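Neues aus dem Wohnzimmer: der Couchtisch ist da!

Januar fühlt sich bei uns immer nach Umräumen an, und diesmal hat es den großen Raum im Erside erwischt. Mittelpunkt ist jetzt ein heller, ovaler Holztisch mit unterer Ablage — wir sind ganz verliebt!

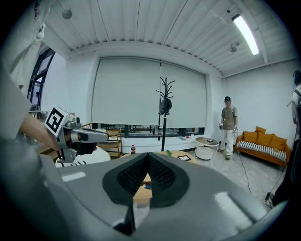 Redaktion Tostora
Wohnen und Einrichten

Der schwarze Garderobenständer mit den geschwungenen Haken darf mitten im Raum stehen, und wir finden, das steht ihm richtig gut. Dazu das große hellgraue Rollo und die dunklen Fensterrahmen, mehr Farbe braucht die Wand gar nicht. Auf dem Tisch wird noch munter probiert: kleine weiße Blüten, etwas Grün, ein Bild im schmalen dunklen Rahmen.
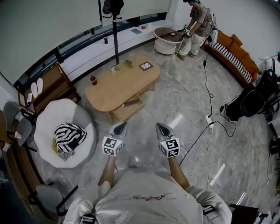
Couchtisch mit Blütenzweig und Bilderrahmen, dahinter der Garderobenständer

Und der Boden! Große helle Fliesen mit weicher weißer Maserung, die das Licht so schön zurückwerfen (ein Teppich kommt uns da vorerst nicht drauf). Welche Ecke räumt ihr gerade um? Schreibt uns!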